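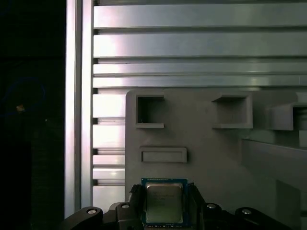 A processor in the gripper, in front of the pocket panel. Shared workshop, Flitwood.

Stop buying stiffer frames

By Kurniawati Saragih

Most home automation builds I see spend their budget in the wrong place. The frame gets aluminium extrusion on every side, and the fixture that locates the part gets whatever is left. Ours went the same way. We put 614 dollars into extrusion and brackets before anyone had drawn a pocket.

A processor is a fair test part. It is square, thin and rigid, and the gripper holds it by two opposite edges. That fixes its position in one direction. In the other it can sit wherever it was picked up, and no amount of frame will correct that. A chamfered pocket will, if the lead-in is wider than the pick error.

I logged 40 placements in September with the original square-edged pocket and had 11 failures. The frame did not move measurably in any of them. The part was landing on the rim.

The usual answer at the Skevow bench is a better camera and more code. I have no quarrel with vision, but it adds calibration, and calibration drifts when six people share a machine. A printed pocket costs very little and stays where it is bolted.

Stiffness matters for milling, where the tool pushes back. Placing a part that weighs a few grams is a different load case — mostly the arm's own inertia, and slowing down deals with that. Draw the pocket first, then buy the metal it needs.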